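Lamoteck Support Portal
Tickets > Hand-held units > Garment handling

Ticket 156: Right finger slow to open on hand-held gripper, soft fabrics

Status: Closed, monitoring
Priority: Normal
Site: Sekstead, domestic station
Project: Moffat
Requested by: Triin Jaunzems
Assigned to: Declan Whitelaw

Description of fault

The operator at the Sekstead domestic station reports that one unit of the gripper pair no longer opens evenly. When the trigger is released, the left finger returns at once and the right finger follows after a visible delay. The fault is most noticeable with thin or slippery garments, where the late finger drags the fabric sideways and spoils the fold. The second unit of the pair is not affected.

The unit was last serviced in September. No drop or impact has been recorded in the station log.

Station setup at time of report

The station is a bed with its ordinary bedding left in place. Garments are laid on the bed and folded with the two units, one in each hand. The recording software is Ernora, with the fault threshold for finger opening set to 200 ms.

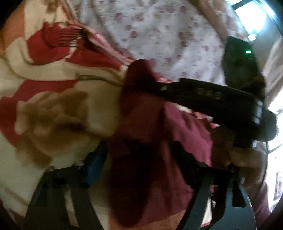 Recording was suspended at 10:40 on the affected unit. The operator was asked to leave the garments where they were and to keep the unit switched on until the log had been copied.

Entry 1, D. Whitelaw

Log received and reviewed. Of the last 700 open and close cycles, 156 show the right finger exceeding the threshold. The delay does not increase during a session, which makes a low battery or a warm sensor unlikely. The left finger is within limits throughout.

Requested of site:
1. Switch the unit off.
2. Open and close the fingers slowly by hand and report any stiff point.
3. Inspect the linkage pins on both sides for thread, lint or hair.
4. Confirm that the finger pads are seated fully.

Entry 2, T. Jaunzems

Checks completed. There is a stiff point on the right side, close to fully open. The left side moves freely. Lint was found around the lower pin on the right and was removed with tweezers and a dry brush. A short length of dark thread was wound behind the same pin and had to be cut before it would come out. Both pads are seated. No cracks were found in the fingers or the outer arms.

The stiff point is much reduced but can still be felt.

Entry 3, D. Whitelaw

Please do not apply oil or spray lubricant. Either will hold lint at the pin and may mark the garments. Back off the lower right pin by a quarter turn, work the finger through its full travel by hand, and retighten until side play is just removed. Compare the result with the left side before switching on.

After adjustment, run the zero routine in Ernora with the fingers fully open and nothing between the pads. Follow this with a trial of 200 cycles at the station, using the normal garments and bedding. The trial should be done with both units in use, as the fault was reported under those conditions.
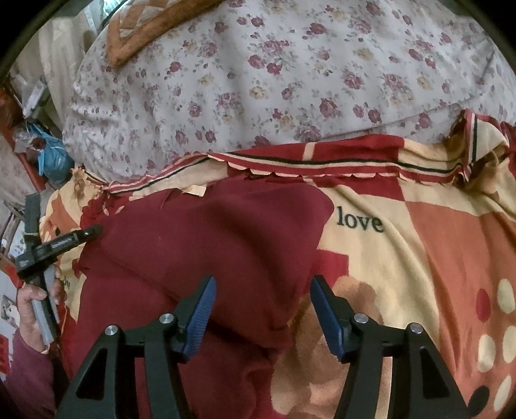
Both units at the station, with the maroon cloth laid over the patterned blanket.

Entry 4, T. Jaunzems

Pin adjusted and zero routine run. Trial completed at 15:20. No cycle exceeded the threshold on either finger. The operator reports that the two fingers now feel the same on release.

Entry 5, D. Whitelaw

Trial log received and accepted. The following changes apply to both units at Sekstead:

Pins to be brushed at the end of each session, with the unit off.
Loose threads on garments to be trimmed before the garments are placed on the bed.
Finger travel to be checked by hand every 700 cycles and entered in the station log.

A replacement pin has been sent to site and should be kept with the spare pads. It is to be fitted only if the stiff point returns. If that occurs, please reopen this ticket and attach the Ernora log from the affected session.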